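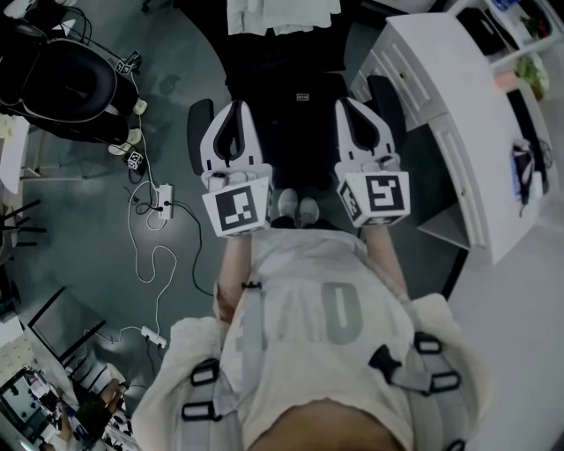
Section 4. Comparing two hand-held grippers before recording

Use this section when you have a pair of Vernero grippers and need to decide which pad set to keep on them. The steps are the same for the Cosico pads and the Lorard pads. Read Section 3 first if the harness has not been fitted to the operator.

Before you start

Set both grippers on a table and close them by hand. The two pads should meet along their full length. Check the marker faces for scratches or lifted corners. A damaged marker must be replaced, not taped over.

Move power strips and cables out of the walking area.

4.1 Fitting and first check

1. Put on the harness and close all buckles. Pull each strap snug. You should still be able to raise both arms to shoulder height.

2. Pick up the left gripper, then the right.

3. Hold both in front of your chest with the markers facing up and toward you.

4. Look straight down. Both sets of markers must be inside the head camera view. If one drops out, bring your elbows in.

5. Start the Paul controller and wait for both status lines to read READY. If a line reads 504, the gripper did not answer in time. Switch that gripper off, count to ten, and switch it on again.

Note: The controller assigns left and right in the order the grippers are switched on. Always switch on the left one first.

4.2 Checking the gripper camera

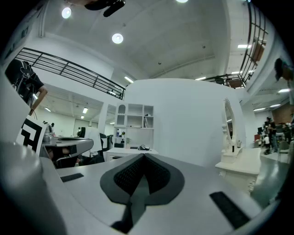

Page last changed: Sunday, April 9, 2023

The camera on each gripper has a very wide lens. Straight lines such as railings and walls will look curved, and the view has a black circular border. Do not try to correct this in the controller settings.

1. Open the live view for one gripper.

2. Find the pads. They should sit at the bottom center of the view.

3. Open and close the gripper slowly. Watch for a pad that shifts sideways or drags against the other.

4. Turn in place and look for glare from ceiling lights. If the picture washes out, lower the exposure by one step and repeat.

5. Do the same for the second gripper.

Caution: Keep fingers and loose cords clear of the pads when closing. The spring is stronger than it feels at the handle.

4.3 Side-by-side trial 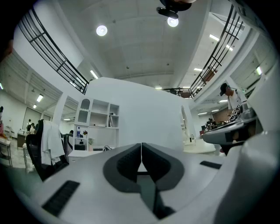
Photo: Retno Purba

Run the trial with one pad set, then change pads and run it again with the same operator. Changing both the pads and the operator will make the results hard to read.

1. Place the test objects on a table at waist height. Use at least one soft item and one with a smooth, hard surface.

2. Pick up and set down each object in turn. Do 200 cycles per pad set. This takes almost an hour, and the operator may rest at any point.

3. Log each drop and each slip in the trial sheet. A slip is any movement of the object after the pads have closed on it.

4. Save the live view files under the name of the pad set.

Note: Other people may use grippers in the same room. Keep their markers out of the head camera view during a trial, or the controller may pick up the wrong set.

If the two pad sets give the same number of drops, compare slips. If those match as well, keep the set that is already fitted.

Pad sets opened before September use the older screw. Do not mix old and new screws on one gripper. See Section 5 for pad removal.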